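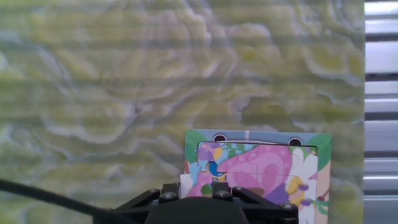 Prernine gripper trial: progress report for August
Prepared by Rafia Mengal for the Doltdale equipment fund

Work this month was on flat, thin objects, the group that gave us the most trouble in the last report. We are comparing 2 grippers, the Bite and the Harier, on the same arm and with the same controller settings. Each one is to do 1000 picks before we make a recommendation.

The test object for this stage is a children's jigsaw board with a light blue border. It was chosen over plain plastic sheet, as the printed colours and faint seams are a fair test for the wrist camera. The operator runs the arm by hand controller and we log every attempt, including the ones called off early.

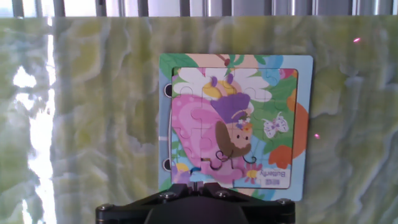 Glare is still the main problem on the camera side. The marbled surface is glossy and the picture washes out in patches when the daylight is strong. We lowered the exposure, which helped with the glare but made the black fingers harder to pick out against dark areas. A matte cover has been ordered and should cost less than a new lens.

The Bite has finished its picks on the board. The Harier has not, after we lost 3 working days to a worn cable. The replacement is fitted and has been checked at full reach. We would like to hold off on comparing results until both sets are complete.

Spending is within budget. We ask that the end date be moved back by 2 weeks, at no extra cost, to cover the lost time. Next month we will finish the Harier picks, repeat 8 of the Bite runs with the matte cover in place, and send the full log with the next report.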